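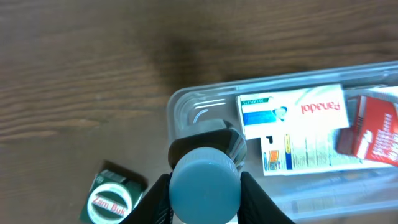 Reading time: 4 minutes

Every phone talks to a mast by radio. A group of masts working together is called a network.

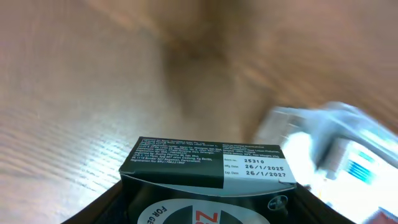

Older networks are slow, and they take up radio space that newer ones could use. For this reason they are sometimes switched off. 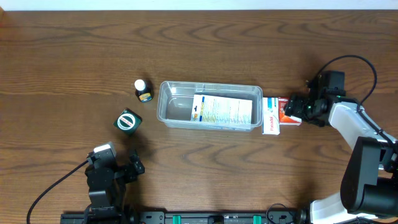

Zolcombe, 2023-07-14

The town council has asked that every household be told before its old network closes in February. There are 330 homes in Karkuvthorpe on the list.
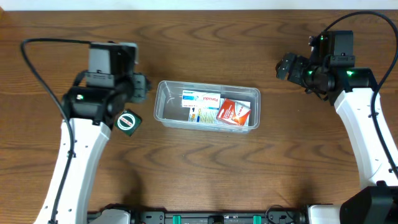 Some lifts and alarms use the old network too – these must be changed first. Ask an adult to check yours.

Comments

Ratree Sitthichai: My class read this. What happens to the masts?

Nives Guerra: Is Grasau on the list?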